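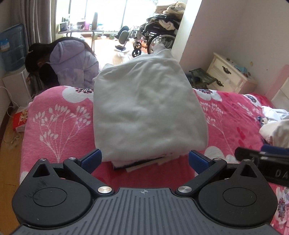
Published 20/03/2022 by Róisín Hegarty
2 min read

4. Cleaning a ring in the Kidach ultrasonic bath

CAUTION: Do not clean opals, pearls, emeralds or glued settings in the bath.

1. Check each prong with a loupe. Set aside any ring with a loose stone.
2. Fill the tank with tap water to the lower line.
3. Add 10 ml of Pirkach concentrate. Stir with the plastic rod.
4. Hang the ring from the rack hook. It must not touch the tank floor.
5. Close the lid and set the timer to 90 seconds.
6. Press START. The lamp stays green during the cycle.
7. Lift out the rack, rinse the ring under running water and dry it with a lint-free cloth.

Note: Plug the sink before rinsing.

Note: Heavy polish residue may need a second cycle. Wait 9 minutes between cycles.

CAUTION: Unplug the unit before draining. Do not run it dry.

For replacement racks, quote part group 9 when ordering.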